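Visit to the Orberg Handling Laboratory
26/07/2022

Four members of our packaging automation group visited the Orberg laboratory at the invitation of its director, Aurelia Eberhard. The purpose of the visit was to compare two sets of parallel gripper fingers before a decision is made on the Raltov line.

Mr. Pirmin Widmer opened the morning with a short account of the test method. Each set of fingers is run on the same snack goods, with pouches and small cartons mixed, and every attempt is logged as a hold, a slip or a crush. The laboratory has 3177 logged attempts to date. Visitors were given the printed sheets for the most recent 65.

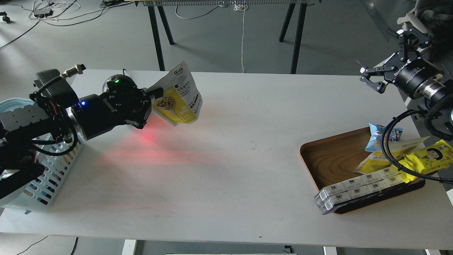
Soft pouches remain the harder case. A pouch gripped too low folds over at the top, and the wrist camera then loses the printed face that the software uses to find it. Cartons gave less trouble, although Ms. Sunita Kasprzak noted that tightly stacked rows leave little room for the finger tips. The narrower fingers did better there - 59 holds out of the 65 attempts on our sheets - but they marked the thinner film more often.

Cable routing was raised by our own side. Mr. Baltasar Villalba asked whether a loop hanging from the wrist could disturb goods waiting to be picked. The laboratory intends to try a shorter harness in its next series.

The afternoon was given to the controller software and to a discussion of spare parts. Prices for replacement fingers were not available and will be sent in writing. Our group has asked for a second session with our own pouches, which Mr. Widmer has agreed to schedule.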